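Bed sorting

Bed sorting is a household practice in which small belongings are gathered from drawers, bags and shelves and laid out on a made bed before they are put away. The bed serves as a large, soft table at a comfortable height. The practice is common in small apartments, where the bed is often the widest free surface in the home.

The term is found in the household handbook by Laurinda Rebelo, who treats it as a separate step between collecting and storing. Older writers speak only of "laying out."

Surface

The bed is made first, and a cover is pulled flat over the blankets. Loose comforters are rolled or pushed to the side, and folded clothes are kept in a stack apart from the small things. A quilt with a smooth weave is preferred, as hair ties and clips catch easily in knitted blankets. Printed covers have a known weakness: a small object of similar color can disappear among the flowers. Matěj Kollár recommends a plain towel under the smallest pieces, but many households do not follow this.
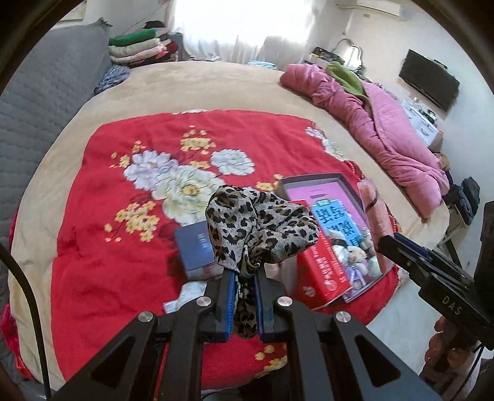
Leopard-print fabric and boxes on a red flowered quilt, with a rolled pink comforter along the back of the bed.

Order of work

Boxes are usually opened early, because an empty gift box can hold a whole group of things later. Lids that stay attached are left standing open. After this the objects are divided by use. Paper goods, hair accessories, soft toys and packaging are the usual groups, and a last group is made for things whose place is not decided yet.

Rebelo advises to finish one bed in 30 minutes. Ayana Jemal, in her columns for the Ledham household circular, disagrees with the time limit and writes that gifts and keepsakes need a slower hand. Both authors agree that the bed must be clear before the evening – otherwise the groups are moved to a chair and become mixed again.

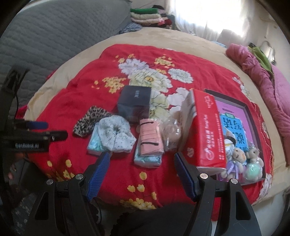
Scrunchies, tissue packs, two small teddy bears and a framed picture on a red bedspread.

Storage

Flat packets of tissues are kept standing, like books. Scrunchies may be kept together on a ring or in a shallow box, and thin hair ties are often wrapped around a pack or a piece of card so that they do not get lost. Soft toys are placed last, on top, where they are not pressed by heavier things. Framed pictures return to a shelf or wall and are not stored with loose objects.

Regional names

In Trunero the practice is called "the bed market," after the way goods are spread out on market cloths.

See also: Drawer divider; Folding; Gift box; Quilt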